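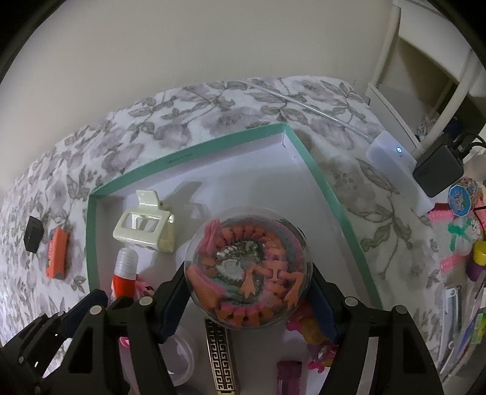 Small Things, Kept in Order

Souad Kamel has advised households in Galturdale for 36 months on behalf of the Umix home service. She met with us on a Thursday to discuss the items that belong to no particular room.

"People manage the closet and the kitchen," Ms. Kamel said. "What defeats them is the hair clip, the roll of tape and the little toy."

She recommends a shallow box lid, set on the bed, as a sorting tray. A low rim keeps small pieces together, and a white interior makes them easy to find. Each item is then picked up once and assigned to a group – hair accessories, stationery, toys or laundry care.

Stain removers are a frequent stray, in her experience. "A small bottle goes into a drawer after one use and stays there," she said. "I ask that it be stored with the detergent." 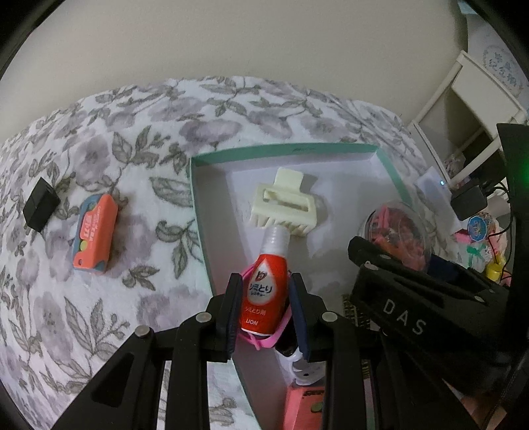
Toys With Many Joints

Ms. Kamel advises keeping segmented figures coiled in a clear container with a lid. "A child should be able to see what is inside," she said. She limits each child to 3 such containers per shelf.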